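I put off buying a proper paint sprayer for years, and I'm a little mad at myself about it. The Wuvine handheld has been in my garage since May and I've used it on doors, trim, two bookcases and a very ugly radiator cover. I love this thing!

First, the basics. It's a corded unit with a cup that screws on underneath, two nozzles (fine and wide) and a dial for flow. The cord is long enough that I only needed an extension for the upstairs hall. I paid $97 for mine and the box had everything in it except a strainer, so pick up a few of those cone-shaped paper ones while you're at the store.

Interior doors are where it really won me over. Raised panels are miserable with a brush, you get drips in every corner and the grooves never look the same as the flat parts. With the fine nozzle and thinned paint I did both sides of a door in under an hour, including cleanup, and the finish came out smooth enough that my neighbor Fernanda Rebelo asked if I'd bought new ones.

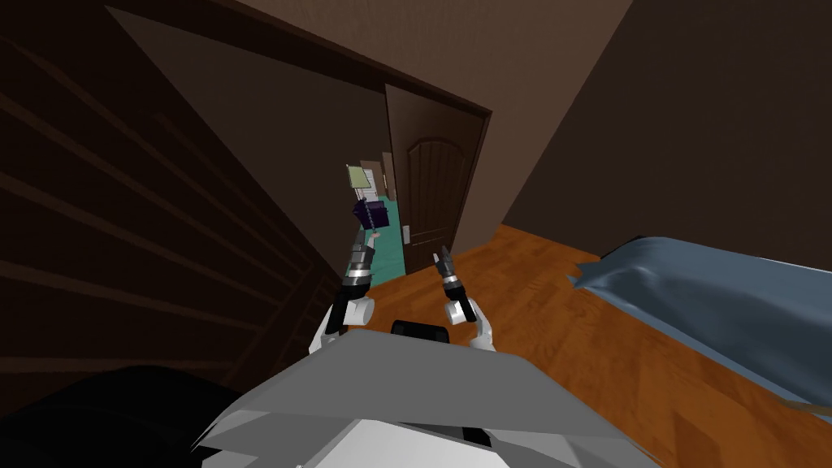 *Dark brown door with an arched upper panel, teal-green floor beyond.*

Going from dark brown to a light color takes patience. Use a bonding primer, let it dry overnight, and plan on two coats of color after that. I tried to get away with one on the pantry door and had to go back the next Tuesday and do it over. Also, take the knobs off. I taped around the first one and spent longer picking off tape than the knob would have taken to remove.

Things I'd change: it's loud, around 70 decibels by the meter on my phone, so wear something over your ears. The cup is too small for a full door, which means stopping to refill right when you've found your rhythm. And the manual is tiny! I ended up following Cledwyn Rosser's advice (he's painted houses longer than I've owned one) and practiced on cardboard until my overlaps looked even.

Cleanup with latex is easy. Run warm water through it, pull the nozzle, brush the needle, done. I haven't tried oil-based paint and don't plan to.

My brother-in-law has the Prekden, which costs more and holds more paint. It's nicer for fences. For inside the house I'd still grab mine, mostly for the weight, my wrist was fine after a whole afternoon of trim.

Next up is the linen closet, louvers and all.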